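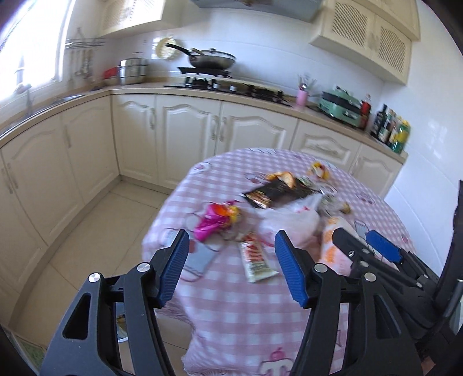 Fig. 4. Round table with a gingham cloth, snacks out.

Section 4: Setting up your table for a long game night

By now you've read the rules, punched out the cards and found a shelf for the box. This section is for the table itself. I'm writing it the way I do it at my place, so if your kitchen is bigger or your friends are neater than mine, adjust as you go!

Oladau takes up more room than it looks like it will. The market board sits in the middle, each player has a harbor mat, and then there are the coin trays, which always end up wherever someone's elbow wants to be. A round table works really well (everybody can reach the market), but a square one is fine too.

4.1 Before anyone arrives

1. Clear the table and wipe it down. Let it dry all the way. The mats are coated on the top side only, and the bottoms will curl if they sit on anything damp.

2. Put down a cloth if you have one. I like a cotton one with a bit of grip to it. Vinyl is easy to clean, but the cards slide on it and then stick to it, sometimes in the same turn.

3. Pull the cloth smooth and check how far it hangs down. If it reaches your lap when you sit, fold the extra under. I once stood up with the hem caught on my belt and took the whole market with me.

4. Lay the market board in the center with the lighthouse pointing at whoever will go first.

5. Put a harbor mat at each seat, a hand's width in from the edge.

6. Sort the coins into the trays. There are 18 gold ones, and they go in the deep tray. Coppers go in the two shallow ones.

Note: If you're using the Mekonnen expansion, the second board attaches on the left side of the market. Do this before you set out the mats or you'll be moving everything twice.

4.2 Snacks

I know, a manual with a snack section. But most of the mail I get about damaged parts comes down to food, so please bear with me.

1. Open the bags before you start. Tearing one open over the board is how crumbs get into the card slots.

2. Tip the greasy stuff into bowls and keep a fork or some chopsticks nearby. Yes, you can eat chips with chopsticks. You get used to it.

3. Keep wrapped candy and small packets off the harbor mats. They hide coins, and then you're one short at the final count and everyone is looking at everyone.

4. Drinks go on a side table or a chair. A windowsill works too.

Caution: Chocolate does not come off the ship cards. The sleeves from Tosteck fit them (get the tall size), and I'd sleeve the ships even if you leave the rest bare.

4.3 Lights and seating

Hang or stand your lamp so it shines from the side. Straight overhead, the gloss on the market board throws the light right back at you and the price numbers get hard to read. A warm bulb makes the copper and gold coins look nearly the same, so go for a whiter one. Mine is 600 lumens and that's plenty for the whole table.

Chairs without arms are easier, especially with five or more people. With 8 players, which is the most the game takes, you'll want two of them to share the market side and reach across for each other.

4.4 Taking a break in the middle

A full game runs long, and you may want to stop for dinner.

1. Finish the round. Don't stop halfway through an auction.

2. Slide each hand of cards under its own mat, face down.

3. Turn the lighthouse toward the player who goes next.

4. Lift the mats onto a tray if you need the table. The market board can stay where it is with a clean dish towel over it.

Note: Cats love the dish towel. Despina Tudose, who tested the early boxes for us, uses an upside-down roasting pan and hasn't lost a ship yet.

4.5 If something is missing

Shake out the cloth over a dry sink first, then look in the bowls (really). If the part is still gone, write to us at Flistlow and give the part number from the back page. The lighthouse is part 761 and it's the one people lose most, so we keep a good stack of them.

Go on to Section 5 for your first auction.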